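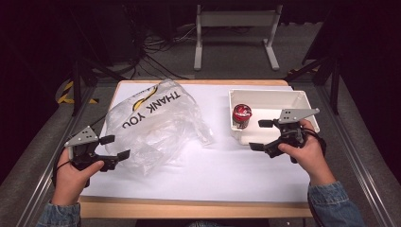 3.2 Bags and small goods

The packing work at the Sistthorpe site used thin plastic shopping bags of the kind handed out at small stores and takeout counters. We collected 385 of them from shops in Zotutdale and kept them as they came, with any folds or creases already in them. New bags straight from a bundle were left out of the main set. In the Jerkusine household survey, most people who saved bags said they stuffed them into a drawer or into another bag, and very few said they folded them first.

A bag that has been crumpled does not lie flat again. The mouth closes over itself, the handles fold under, and the side panels stick together in places. Opening it therefore takes up a good part of the packing time, and the time varies a lot from one bag to the next. We counted a bag as open once an item could pass through the mouth without touching both sides. Printing helped with finding the front of a bag but told us little about where the mouth was, as the two layers often slid apart during storage.

The goods were chosen to be light and small. They fell into two groups: rigid items such as short cans, which keep their shape and stand up by themselves, and packaged sweets and snacks, which are lighter and tend to end up in a fold. Heavier goods pull the bag down and hold it open from the bottom. Light ones do not, and for this reason we expected them to be the harder case.

3.3 Finding an item through the plastic

The thin plastic is translucent, and how much can be made out through it depends on the number of layers and on how close the item lies to the surface. One clear layer pressed against a wrapper leaves the colors easy to read. Two or three wrinkled layers turn the same wrapper into a pale patch. Both can occur in one bag at the same time - the folds catch light in one area while another stays clear.

Figure 2 gives a case of this with candy. The red package and its row of green, yellow and orange pieces come through well where the plastic is clearer, while elsewhere on the right side there are only faint patterns and lighter patches. We scored an item as visible if its main color could be named, and as partly visible if only an outline or a patch could be made out. Of the 790 views scored in this way, 215 were marked partly visible. Red packaging was rarely placed in that group. White and silver packaging often was, and it was also the most often confused with a crease in the bag.

Figure 2. Small red package of colorful candies seen through a wrinkled plastic bag.

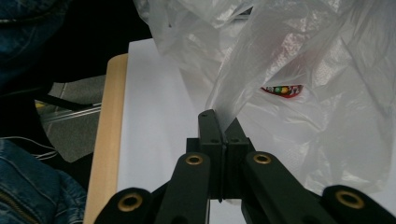 3.4 Scoring of packed bags

Each packed bag was scored by two raters using the Baumgart scale for loose household goods. The raters worked separately and looked at item position, the state of the handles, and whether anything had been left outside the bag. Where their scores differed by one point we used the mean. Larger differences went to a third rater, whose score was kept as final.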